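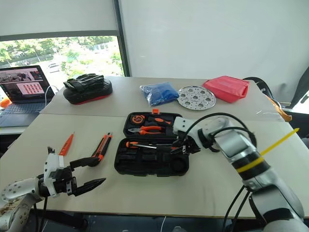

Vustex parallel gripper, reviewed after one month

I bought two of these grippers from Isgate in the summer, to replace the Grustaveck ones on our pair of arms. The task is always the same: tools must go into their places in a toolbox. I did 100 tries with each make, so 200 in total, and I wrote down every result.

The Vustex opens wide enough for all our hand tools and closes quietly. Thick handles are no problem for it. With thin things, such as a pen-shaped tester, I had to slow the last part of the movement, otherwise the tool turned a little between the fingers. 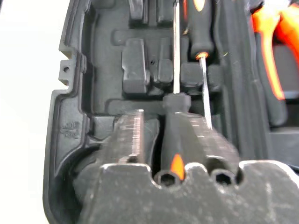

A screwdriver is best taken by the handle, near the collar. By the shaft it swings, and then it will not go into its slot. With the Vustex I had 81 good placings, with the Grustaveck only 62. I must say that the Grustaveck fingers were already quite old.

What I like less is the manual. It is short, and the page about grip force has two different tables. Isgate answered my e-mail after four days and sent the correct one.

Four stars from me. I would buy it again, but please order the spare finger pads at the same time.

21/08/2023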